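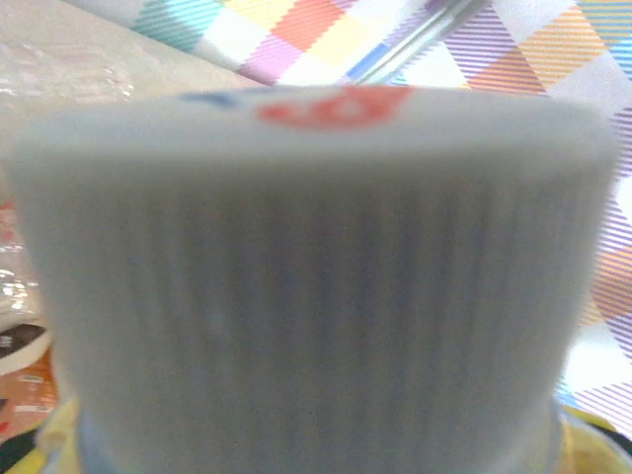

Easier Kitchens, Ultholm: progress report to the Halloline Fund

Period covered: the second half of the grant year, up to the end of March
Prepared by: Marisa Serra, project lead

Where we are

The project helps people with weak or painful hands to keep cooking for themselves at home. We do this through home visits, a lending shelf of kitchen tools and a cookery group that meets at the library. All three parts are now running. The home visits are ahead of plan, the lending shelf is on plan and the cookery group is behind.

Home visits

We set out to make 49 first visits by the end of March and have made 58. Most of the extra referrals came from the hand clinic, which started giving out our leaflet with its appointment letters in the autumn. A visit takes up most of a morning or an afternoon. We ask the person to make something they would normally eat and we watch where it gets difficult, then talk about what might be changed.

The same things come up again and again. Ring-pull tins are the most common complaint, followed by new jars and heavy pans. Screw caps on plastic bottles come next. People tell us that the ridges on the side help if their fingers can close round them and hurt if they can't, and several had stopped buying drinks or cooking oil in bottles for that reason. A square of rubber matting is usually enough to sort this out and costs very little, so we now carry a roll of it and cut pieces as we go.

Storage matters more than we allowed for in the bid. In many kitchens the heaviest things were kept in the lowest cupboard or on top of the fridge. Moving them to the worktop made a difference to people who did not want any equipment at all. We have added a storage section to the visit form.

Second visits are where we have slipped. The plan was to go back after 3 months, and in the winter this stretched to 4 for a good many households. Two of our visitors were off sick in the same month and we had no cover. We have since trained another visitor and expect to be back on schedule by the summer.

Lending shelf

The shelf is in the side room at the library, next to large print. People can borrow a tool for a few weeks before deciding whether to buy one. The electric tin opener and the angled bread knife are nearly always out. The Rurketti jar opener has been less popular than we hoped – borrowers say it grips well but is awkward to fix under a cupboard, and people who rent were worried about the screw holes. We will not be buying more of them.

We bought the first set of tools from Kanaujia, who gave us a discount and replaced a faulty kettle tipper without any trouble. Their delivery charge has gone up, so we plan to place one larger order in place of several small ones.

The library's own loan system could not handle items without a barcode, and for a while everything was written in a notebook. Staff have now put labels on the tools and they go through the desk like books. Reminders are sent out in the same way. Returns have improved.

Cookery group

Attendance has been low. The evening start did not suit people who rely on the bus, as the last one leaves the square before we finish. From February we moved the group to 11 in the morning and turnout has been better, though the room is still not full. Those who come have asked for recipes that make a single portion and can be frozen. They have also asked for less soup.

The portable hob failed its safety check in January. We borrowed one from the church hall and have ordered a replacement out of the equipment line.

Spending

Spending is within budget overall. Travel is over, owing to the higher number of visits and the distance to the farms on the north side. Room hire is under, as the library stopped charging us when the group moved to the daytime. We would like your agreement to move the underspend on room hire across to travel. No other changes are requested.

Next period

Clear the backlog of second visits.
Reprint the leaflet with the new group time and a larger typeface.
Start a short session for family carers, which was in the bid but has not yet begun.
Ask the pharmacy whether it would keep leaflets on the counter.

The up-to-date spending sheet will be sent separately once the library has confirmed the hire refund.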